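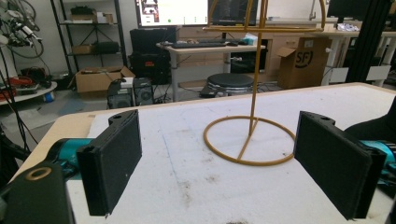 *3 min read · updated April 23, 2025*

# Teaching "hat on stand" with a pair of hand-held grippers

If you have already worked through the Vasis guide to picking and placing blocks, you'll know how to start a recording and how to check that both grippers are being tracked, so I won't go over all that again. We're moving on to something softer and a good deal more fun, which is putting a bucket hat on a wire hat stand. I am very fond of this task. A block goes where you put it, but a hat has opinions — it flops, it folds, it catches on the wire — and you learn an awful lot about your own hands while you try to show a robot how to manage it.

## Setting the table

Lay the foam board flat on the table and put the stand on it, with the hat to one side, brim down. Leave enough space between them that a gripper can come in from either direction without brushing the rod. A light wire stand is easily nudged, and a nudge halfway through a demonstration usually means starting that one again.

Vary the starting places as you go along. I move the stand a little after every 3 demonstrations and turn the hat whenever I think of it, and I jot both down in the session notes. You needn't be scientific, just don't let everything settle into the same cosy spot.

## Picking up the hat

Bring both grippers in at an easy pace, jaws open, and pause for a breath before you touch anything. That little pause is a great help later on, when you are trimming recordings and want to find where the real work begins. Then close one gripper on the brim or the crown, whichever you have chosen for this batch. Try to stick to one kind of grip for a whole batch of 6, and change over afterwards if you'd like some of the other kind too.

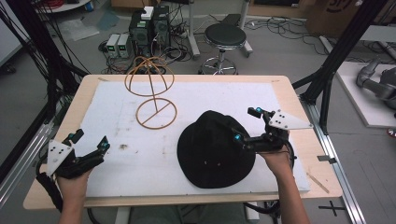 Keep your wrists loose while you do this. Most people (me very much included!) hold the grippers like garden shears the first time, and the movement comes out jerky. It also pays to watch the marker plates: if you roll your wrist so far over that a plate faces the floor, tracking may drop out, and you'll have a gap in the path just where you needed it.

## Carrying it across

Lift straight up first, well clear of the board, and only then travel sideways. Aim to have the brim higher than the top of the stand before you get there. Cutting the corner feels quicker, but it drags the brim through the wire, and the robot will copy that faithfully along with everything else.

Once you are over the stand, stop and let the hat hang. Find the opening, line it up with the dome, and lower away. Your free gripper can wait to one side or steady the stand, as long as it does the same job all through the batch.
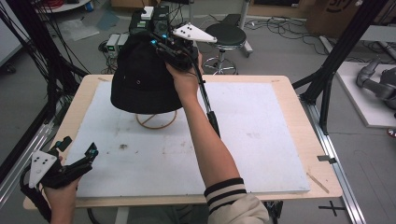 Maite Cuesta wrote in to say that she gets on much better gripping the crown from the top, as the brim then hangs open by itself and there is less to line up. She did find that the hat sometimes stayed pinched in the jaws when she let go, and asked whether a slower release would cure it.

It does help, Maite, and so does lowering a touch further than looks necessary, so that the stand is carrying the hat before you open the jaws. Open them fully, wait, and then draw the gripper straight up.

## Finishing a demonstration

Move both grippers clear of the stand, hold still for a moment and stop the recording. If the hat slid off, keep the file but label it as a miss. I stop for tea after 7 good ones, as tired arms begin to take shortcuts.

The folder layout for labelled misses is the same one we used for the blocks, with the hat and stand positions added to the notes file.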